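Guesthouse housekeeper, part time, Rurnidside

Stesasura is a small guesthouse on the lane behind Rurnidside station. We are looking for a housekeeper to join us for the winter and, we hope, to stay on after it. The post starts in December and is open to people with or without hotel experience.

The work

You will change beds, clean bedrooms and bathrooms, and keep the landing and stairs tidy. On changeover days the rooms have to be finished before the first guests arrive, so you need to be able to work at a steady pace without someone standing over you. There is some lifting and a lot of bending. Laundry goes out to Flirnik and comes back folded, so there is no ironing apart from the odd tablecloth.

We make beds the same way in every room and will show you how on your first shift. Pillows go on last, after the cover has been pulled straight from both sides.

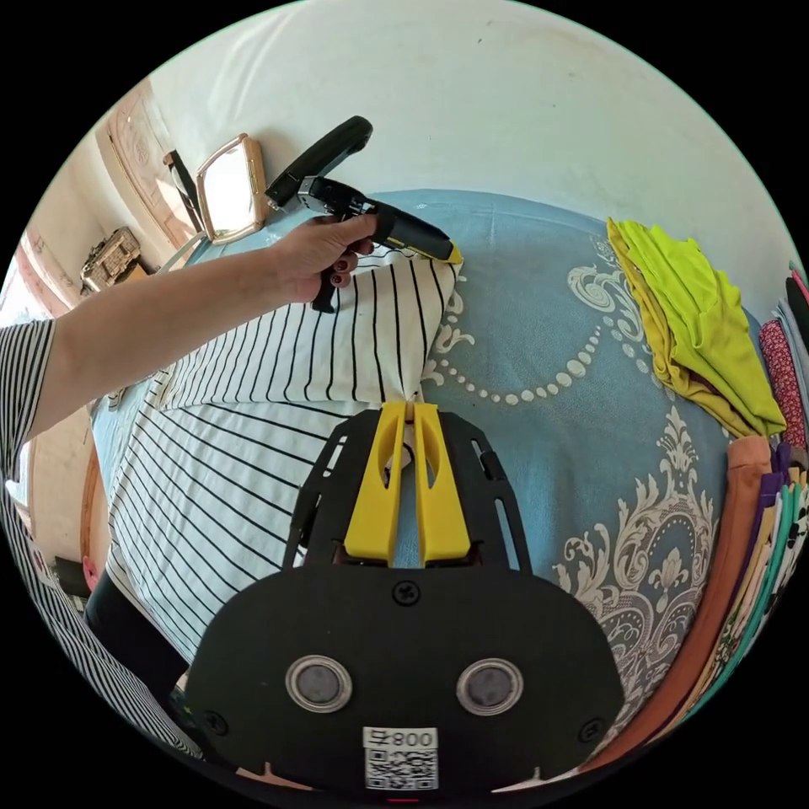
Romana Koubek writes that the bed-making took her a week to get used to and after that she stopped thinking about it. She would tell anyone applying to wear flat shoes and to ask early on where the spare keys are kept, as it saves a lot of going up and down.

Hours and pay

Shifts start at 9 in the morning and finish when the rooms are done, normally by early afternoon. The rota is put up 2 weeks ahead and swaps are fine if you arrange them between yourselves and write them in the book. Pay is 800 a month before tax, paid into your bank account on the last working day. There is a further payment of 500 for anyone who works the whole of the Christmas and New Year period. Tips left in the rooms belong to whoever cleaned them.

You will get a meal on each shift, from the same kitchen that feeds the guests. We provide tabards and gloves. We can't offer accommodation, and parking in the lane is for residents only, but the bus stops outside the Malý bakery on the corner. 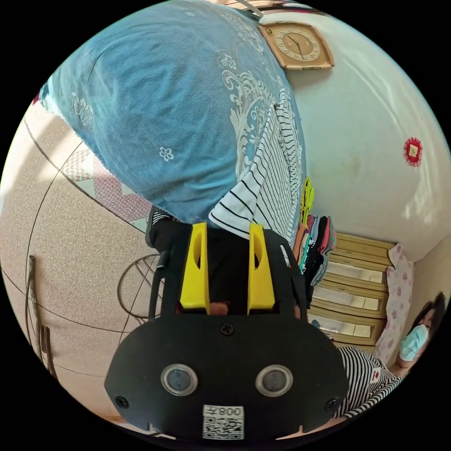 What we are looking for

Someone reliable who notices when a bulb has gone or a tap is dripping and passes it on. You should be comfortable speaking to guests on the stairs and answering simple questions about breakfast and checking out. Enough English to read the rota and the labels on cleaning products is needed. Other languages are useful.

Guests' belongings are left where they are, unless they are on the bed, in which case they go on the chair.
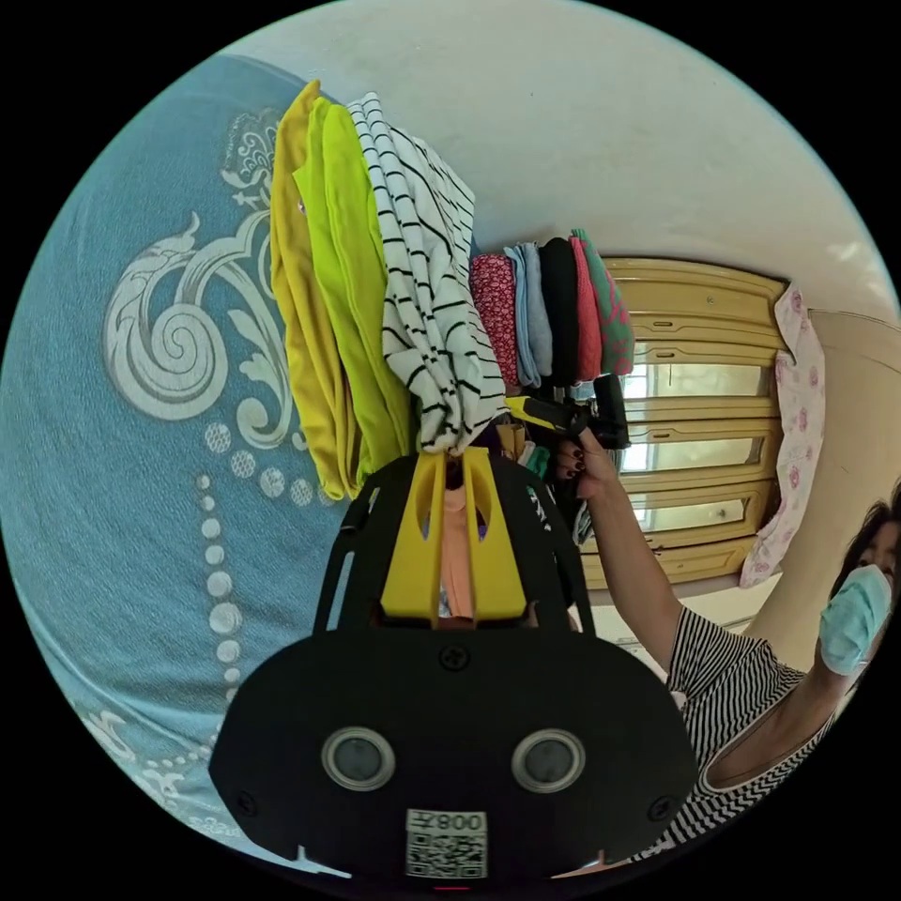
Anything found after a guest has checked out is bagged, marked with the room and the date, and handed in at the desk the same day. We take this seriously and will ask for a reference that covers it.

How to apply

Write to us or leave a letter at the desk. Tell us where you have worked before, which mornings you can't do, and when you could start. A CV is welcome but a page in your own words will do. Applications close on October 17, 2018. We will reply to everyone, and those we would like to meet will be asked to come in for a short talk and a look round, followed by a paid trial shift.

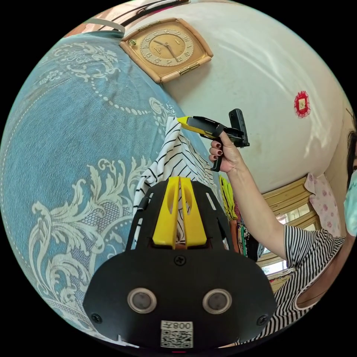
Wall clock and patterned fabric, Stesasura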